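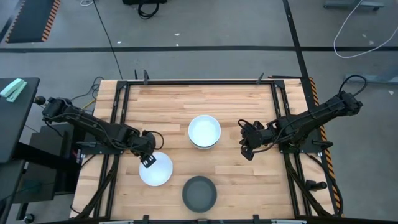
Figura 3. A bancada da tarefa de louça: dois braços sobre o tampo de madeira, a pilha de tigelas brancas, a tigela avulsa e o prato cinza-escuro.

4.2 Empilhar tigelas com pouca demonstração

Vou confessar que esta era a tarefa que eu achava que ia passar batida no artigo. Empilhar tigela parece coisa de aquecimento, todo mundo coloca na primeira página e segue em frente. Só que foi nela que o Tenden (o nosso método de seleção de demonstrações, descrito na Seção 3) mais se separou da linha de base, então ela ganhou uma seção só dela!

A montagem está na Figura 3. O tampo fica dentro de uma estrutura metálica preta, com um braço de cada lado, e o objetivo é deixar a tigela avulsa em cima da pilha sem encostar no prato. O prato entra como distração. Nos primeiros testes eu nem usava prato nenhum, e a política aprendia uma trajetória preguiçosa, rente à madeira, que funcionava muito bem até aparecer qualquer obstáculo.

Gravei 200 demonstrações por teleoperação, variando a posição da tigela avulsa e a do prato. Dessas, a linha de base usa todas. O Tenden fica com 100, escolhidas pela concordância entre o que a câmera do punho vê e a correção que o operador faz logo depois. A ideia é bem simples: se a borda da tigela sai do lugar na vista do punho e o operador não reage, aquele trecho ensina pouco (ou ensina errado) e pode ir embora.

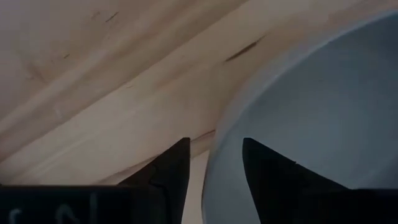 Figura 4. Vista da câmera do punho, com os dois dedos da garra na parte de baixo e a borda da tigela à direita.

Gosto muito dessa vista porque ela mostra onde mora a dificuldade. A borda é uma curva lisa, quase sem textura, e a tigela nem cabe inteira na imagem. Já o veio da madeira é cheio de faixas e risquinhos, e a rede adora se agarrar nele! Na primeira versão do codificador, boa parte da atenção ia parar no tampo, e bastava girar a posição inicial do braço para o fechamento da garra sair atrasado. A perda auxiliar de contorno que peguei do Listerard resolveu quase tudo, com uma mudança só: calculo o contorno apenas na faixa logo acima dos dedos.

Nos números, o Tenden completou 80 de 100 tentativas, e a linha de base ficou bem atrás, mesmo treinando com o dobro de dados. As falhas que sobraram são quase todas de soltura, com a tigela caindo torta dentro da pilha. Em 8 casos a garra nem chegou a fechar na borda, e esses eu revi um por um.

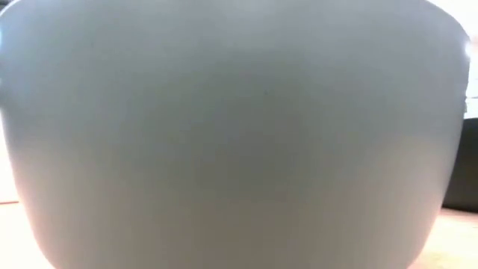
Também testei tirar a câmera fixa da entrada, deixando só o punho e a vista de cima. Eu apostava que ia piorar. Não piorou, e em algumas posições a política até ficou mais estável, provavelmente porque uma vista tomada por uma superfície cinza e desfocada diz muito pouco sobre para onde mover a garra. Mantive as três câmeras nos resultados principais para a comparação com o Ballard ficar justa, já que ele usa a mesma configuração, mas quem for replicar com orçamento curto pode começar com duas.

Falta falar do critério de parada. Usei o teste de Milošević sobre a variância das ações previstas, com a mesma janela das outras tarefas, e não mexi em nenhum limiar para as tigelas. Um ajuste próprio talvez recuperasse parte das solturas tortas, e deixo isso para a Seção 5, junto com a tarefa dos talheres.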